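로봇 소프트웨어 실습 강의노트 6강
양손 시연 데이터에서 파지 정책까지: 무엇을 믿고 무엇을 의심할 것인가

0. 들어가며

지난 강의에서 Marer 파이프라인의 설치를 마쳤다. 이번에는 수집한 시연이 인지, 계획, 제어 모듈을 어떻게 통과하는지 본다. Marer 문서는 "시연만 모으면 나머지는 학습이 해결한다"고 적고 있는데, 수강생은 이 문장을 주장으로 읽기 바란다. 근거로 제시된 성공률에는 실패의 정의가 빠져 있다.

과제는 단순하다. 탁자 위의 봉제 인형을 흰 플라스틱 상자에 넣는다. 시연 묶음의 이름은 Arkalwood이고 에피소드는 499개다. 원래 목표는 더 컸지만 시간 동기화가 깨진 것을 뺐다. 뺀 기준은 2절에서 다시 따진다.

1. 머리 시점: 장면 인식

머리 쪽 카메라는 작업 영역 전체를 담는다. 상자, 인형, 좌우 그리퍼가 한 번에 들어오므로 물체의 상대 위치를 구하기에는 편하다. 문제는 분할이다. 상자 안쪽이 거의 빛나는 것처럼 밝아서 내벽의 경계가 약하고, 손잡이 구멍은 어두운 덩어리로 잡힌다. 기본 설정의 분할기는 이 구멍을 별도 물체로 보고하는 일이 잦다.

인형도 만만치 않다. 주황색 몸통만 따라가는 색상 기반 추적기는 양 끝의 흰 부분을 버린다. 그러면 중심은 그럭저럭 맞아도 장축의 길이가 짧게 나온다. 파지 폭을 이 값으로 정하는 코드를 짜 놓고 학습 탓을 하는 보고서를 매년 받는다. 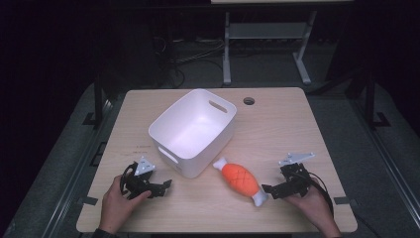 2. 동기화와 필터링

두 그리퍼의 자세, 벌림 폭, 카메라 영상은 각자의 시계로 기록된다. Pintér 도구는 이를 공통 시간축에 보간해 맞춘다. 보간은 빈 구간을 그럴듯하게 메우므로 오류도 그럴듯하게 숨긴다. 다음을 직접 확인할 것.

(가) 보간 전 원시 타임스탬프의 간격 분포를 그린다. 평균만 보지 말고 꼬리를 본다.
(나) 벌림 폭이 줄기 시작하는 시점과 영상에서 손가락이 움직이기 시작하는 시점을 나란히 비교한다.
(다) 필터가 버린 에피소드를 열어 본다. 어려운 시연일수록 동작이 느리고 길어 동기화 기준에 걸리기 쉽다. 그렇다면 필터는 난이도를 걸러 내고 있는 셈이다.

(다)를 건너뛴 채 "데이터 품질이 개선되었다"고 쓰면 감점한다.

3. 손목 시점: 접근과 제어

정책의 입력은 대부분 손목 쪽 카메라에서 온다. 손가락과 물체의 간격을 가까이서 볼 수 있다는 것이 통상적인 설명이다. 그 말은 맞지만 대가가 있다. 화면 아래쪽 절반은 자기 손가락이 크게 차지하고, 상자는 앞벽 위주로 보이며 위쪽 테두리가 잘린다. 상자의 높이를 이 영상만으로 추정하라는 것은 무리한 요구다. 반대편 그리퍼도 왼쪽 위에 일부만 들어온다. 양손 충돌 회피를 손목 영상에 맡기겠다는 설계는 여기서 다시 생각해야 한다.

Ulwood 제어기는 정책이 낸 목표 자세를 400 Hz로 추종한다. 이 숫자를 정책의 반응 속도로 착각하지 말 것. 추종 루프가 아무리 빨라도 목표가 늦게 오면 낡은 목표를 정확하게 따라갈 뿐이다. 로그에서 관측 시각, 추론 완료 시각, 명령 적용 시각을 따로 남기고 세 값의 차이를 보고한다.
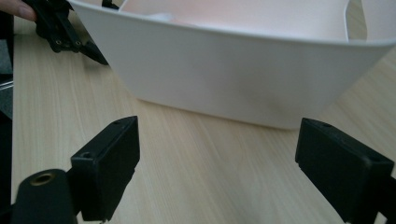 4. 평가

손실 곡선은 평가가 아니다. 검증 손실이 낮은 체크포인트가 실제 파지에서 더 나쁜 경우는 흔하다. 또 프레임 단위로 학습과 검증을 나누면 같은 에피소드의 이웃 프레임이 양쪽에 섞인다. 반드시 에피소드 단위로 나눈다.

성공 판정은 실행 전에 글로 고정한다. 인형의 일부가 테두리에 걸친 경우, 상자가 밀린 경우, 한 번 놓쳤다가 다시 잡은 경우를 각각 어떻게 셀지 적는다. 결과를 본 뒤 기준을 바꾸었다면 바꾼 사실과 이전 수치를 함께 낸다.

비교 대상도 필요하다. 머리 시점에서 물체 자세를 구해 정해진 궤적을 재생하는 스크립트를 기준선으로 둔다. 학습 정책이 이 스크립트를 이기지 못하면 그대로 보고하면 된다.

5. 과제

배포된 설정 파일의 난수 시드는 936이다. 이 시드로 한 번 학습한 뒤 시드를 바꾸어 다시 학습하고, 결과 차이가 기준선과의 차이보다 큰지 검토한다. 머리 시점만 쓴 정책과 손목 시점만 쓴 정책도 같은 조건에서 비교한다.

제출물은 코드, 원시 로그, 6쪽 이내의 보고서다. 성공 영상만 모은 편집본은 받지 않는다. 실패 사례는 인식, 계획, 제어 중 어디서 시작되었는지 로그의 시각을 들어 표시하고, 판단할 수 없으면 판단 불가로 적는다.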